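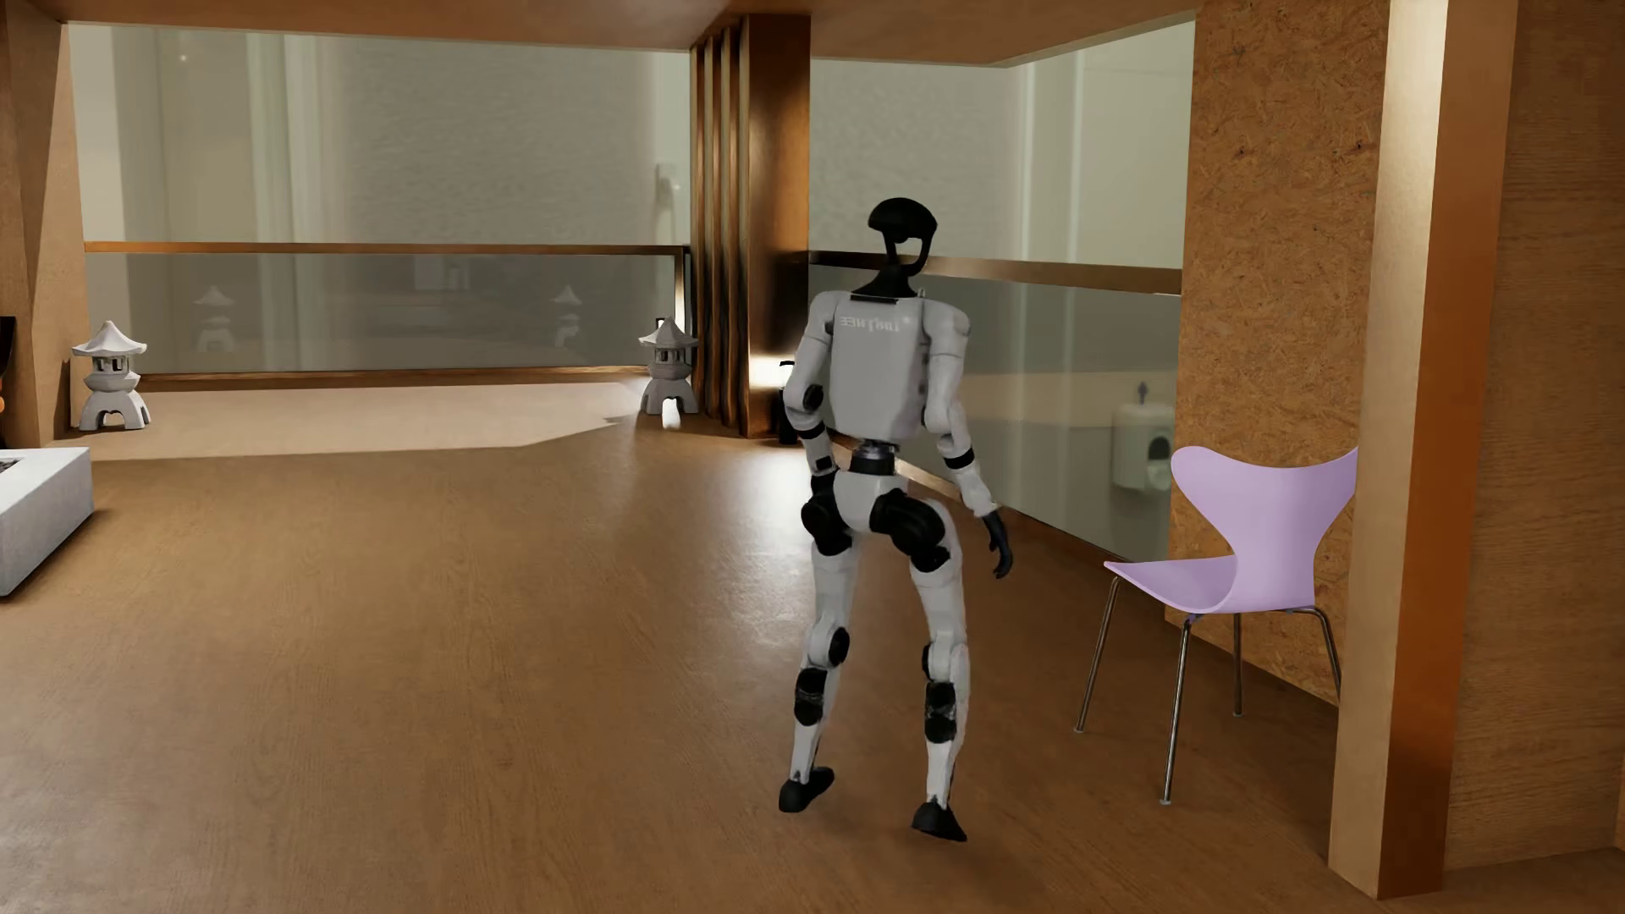 From: Natalie Parsons
To: vekari-users
Date: September 11, 2021
Subject: Re: [vekari-users] Standing balance controller, results and a request for merge

Tobiloba Omoregie wrote:

> Hi all,
>
> The new standing controller is on the poltonier branch. It has now been through
> 4000 randomised pushes in sim with 148 falls, and most of those were at the top
> of the push range, where I would expect any controller to go over. Compared with
> what we have on main this is a big step up. The whole-body solver holds its rate
> even with the house scene loaded, glass and all.
>
> I'd like to merge before we freeze for the next release. Musa has looked over
> the solver changes and is happy with them. If there are no objections I'll
> press the button at the end of the week.
>
> Tobi

I do have an objection, sorry.

I've no quarrel with the solver work. I read the diff last night and it's cleaner than what it replaces, and I'm glad the old contact weighting has gone at last. My trouble is with the 4000 pushes.

First, where do the pushes land? As far as I can see from push_sampler they are all applied at the torso link, in the horizontal plane, with the robot already settled in its wide stance. That is the easiest case there is. The legs are apart and the arms are hanging. I changed the sampler to pick any link above the knee and to start while the robot is still shifting its weight, and I stopped the run early as it was falling over so often that the log was no use to me. I'm not going to quote a rate from a half-finished run, but please try it yourself before the merge.

Second, friction. The floor in the house scene has a wood texture on it and one friction value for the whole lot. It's the default value too, and it is generous. You randomise mass and push size and leave friction alone. Thảo asked for this in April and I can't find that anyone answered her. Foot slip is precisely what got us last time on the real floor.

Third, and this one bothers me most: the state estimator is switched off in the config you committed. Look at line 15 of stand_house.yaml, use_ground_truth is set to true. So the controller is being handed perfect base velocity. I assume this was left over from debugging, but if all the figures in your mail were made with it on, they tell us the solver works when it knows everything, and we could have guessed that. With the Stesow estimator in the loop you get delay and drift, and the ankle gains on your branch look stiff to me for that.

I'd also like to know what counts as a fall. The check in the test looks at pelvis height only. On two of the saved runs I opened, the robot ends up leaning into the handrail by the window and stays there with its pelvis at a perfectly respectable height. Both are logged as passes. I don't know how many more there are like that. Either move the spawn point well clear of the rails and the chair or fail the run on any contact that isn't a foot.

On the solver rate: measured on whose machine? Musa's desktop is not the robot's computer, and I've had this same argument on the Olatunji port, so forgive me if I sound tired of it. Worst case step time, please. A mean hides everything I care about.

What I'd accept for the merge:

- ground truth off, estimator on, same seeds, rerun
- friction in the randomisation, with the range written down somewhere
- contact check added to the fall test
- worst step time from the onboard computer

If that comes back looking even a bit like the mail above I will happily say so on this list. Put it behind a flag in the meantime if people want to play with it, I don't mind that at all. I do mind it being the default.

Nkechi, could you hold the freeze for this or is that already fixed? I'd sooner ship the old controller again than find out in the lab.

Natalie

PS The reset script still leaves the left wrist at the old offset after a fall. Separate bug, I'll file it.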